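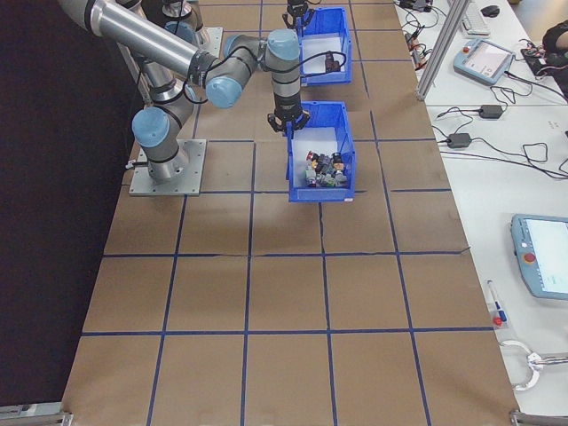

The sorting table, with a blue bin under the gripper.

So, the Warrier finger kit. I wanted to love it! I bought a pair of the long tapered fingers in June for our parts sorting setup, and for the first 1,429 picks I had nothing to complain about. They went on in a few minutes, they close nice and square, and they reach down into a bin without the knuckles banging the rim (my old Stusen pair did that constantly).

Then pick 1,430 came along and the left finger slipped on its mount. Only a little, maybe the thickness of a coin, but the controller had no idea. It closed on a pushbutton, lifted it half out of the bin, and dropped it on the rim hard enough to crack the contact block.

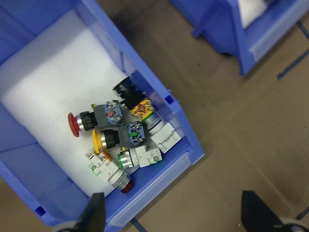 Switches are a mean test for any gripper, I'll admit. You've got a fat mushroom head on one end, a boxy block with screw terminals on the other, and a slick chrome ring in between, so the weight is never where you'd like it to be. If a finger is even slightly crooked, the part swings. I tightened the clamp screw, ran the homing routine again and got 462 more picks before it slipped a second time. That one bothered me more, because the finger came down on the bin wall and the arm kept pushing until I hit the stop.

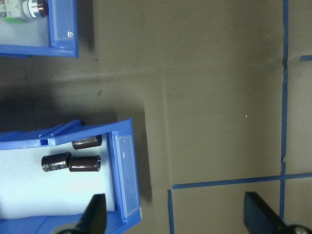
Siham Soliman
Bench automation reviewer

Capacitors went better. They're light, they lie flat on the foam and the fingers pick them up very gently, even when two are end to end. If small round stuff is all you handle, you may never see this problem.

I wrote to Warrier and got a new clamp screw and a little tube of threadlocker, which was nice of them, but the manual still doesn't mention either one. It also doesn't give a torque setting! My advice is to mark a line across the finger and the mount with a paint pen, check it every time you start up, and turn your force limit way down (I'm at 40 percent now). Keep your hands out of the bins while it's running, too. I'm giving it three stars, and I'll bump that to four if the new screw makes it to 1,557 picks without moving.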